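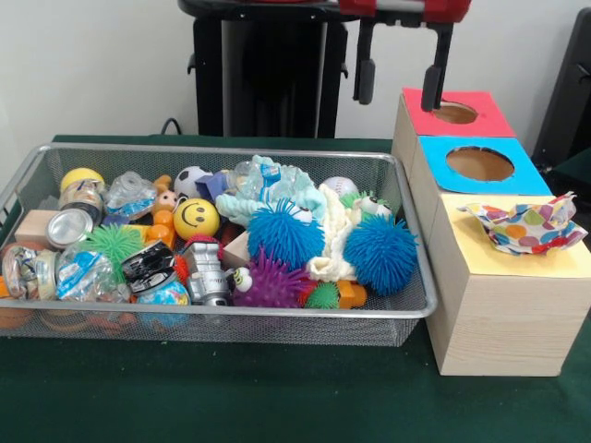 4. Setting up the clutter task (Tovik method, Lulledora rig)

Do section 3 first. Arm powered, joints homed, fingers opening and closing on command.

4.1 Fill the container. Mixed toys - spiky balls, soft stuff, crinkly clear packaging, hard blocks. Don't sort. Clear plastic matters, it's what breaks the depth estimate.

4.2 Put the container on the green felt, inside arm reach. Felt flat, no folds.

4.3 Target boxes go to one side. Holes up, colored paper on top. Same color order every session or the labels come out wrong.

4.4 Start the recorder, wait 2 seconds, then start the arm. Not the other way round.

CAUTION: hands out of the container before you press start. Keep cables off the walking path and clear of the stand legs.

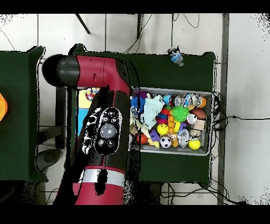 Page last changed: May, Monday build

4.5 Run the block. One block = 270 attempts. Log every grasp, misses too. Stop only for a jam or a dropped toy on the floor.

4.6 Reshuffle by hand between blocks. Arm stopped.

Note: speckle in the depth view on glossy casing is normal, leave the filter off. We tried masking it and lost thin edges as well.

Note on results: in the Quintero comparison, push-then-grasp cleared 53 percent of the wrapped items, best of the methods we ran. Total was about 3000 attempts. Soft toys were easy for everthing, so don't report them alone.

4.7 Copy the log before power off. Buffer does not surive a restart.

Next: section 5, scoring.

Contact Drotus support | © Drotus | Back to top
Share | 2 comments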